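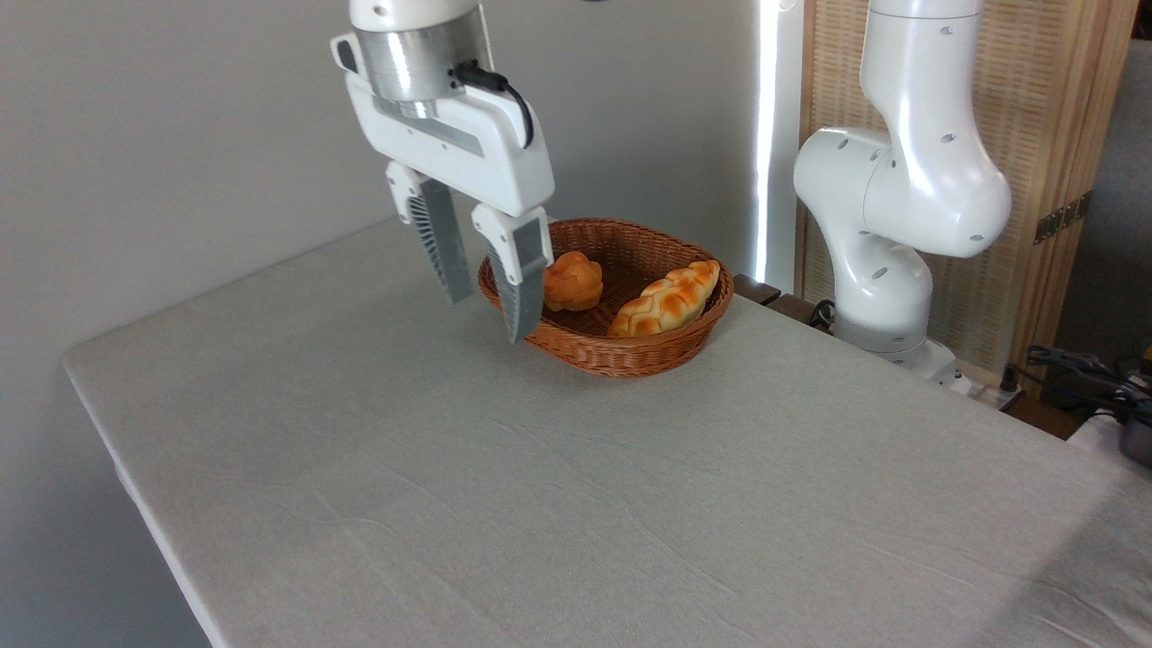
*Garra aberta junto ao cesto do pão.*

**travden80:** Temos orçamento para 2 braços em fevereiro. A Tormont pede 400 euros por cada par de dedos de reserva. É normal?

**skiltow:** Acho caro. Na Villanueva paguei 74, mas a borracha gastou-se depressa.

> a borracha gastou-se depressa

**travden80:** Quanto tempo durou?

**skiltow:** Mais de 80 horas. Para pão chega.

**m_oeste:** Não concordo. Eu compraria primeiro só um braço.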